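Home Stories Archive Submissions Contact

The Second Quote

The budget line read 1,290 for end effectors, and Eirini Panagiotou had until December to spend it or lose it. She opened the Karras quote first. It offered 3 pairs of fingers, pointed tips, matt black, with a lead time that the supplier described as normal. The Fuvico quote was 608 for one pair and a spare set of screws.

She wrote the test requirement in a single line. The gripper shall take one tea packet from a divided box without disturbing the packet beside it.

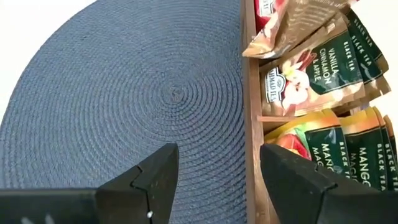 Both quotes left out the mounting plate. She added a row for it and entered zero, then changed the zero to a question mark. Jastilia had paid for its last plate out of the travel budget, and the auditors had spent a morning on it.

At four she rang Fuvico and asked about the rated life of the finger tips. The man at the other end gave her cycles to failure on steel parts. She asked for the figure on foil and paper. He said he would have to ring back. She entered 1,000 as a placeholder and shaded the cell yellow.

By half past five the sheet had two yellow cells and a total she could defend. She sent it to Turnomura for approval and stayed at her desk, reading the warranty terms.
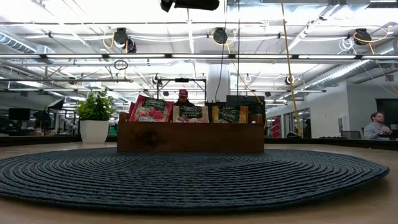 Turnomura replied that the total was acceptable but the order of purchase was wrong. Buy the plate first, the message went on, and get the bolt pattern in writing before you choose any fingers.

She moved the row to the top and rang Karras to ask for a drawing.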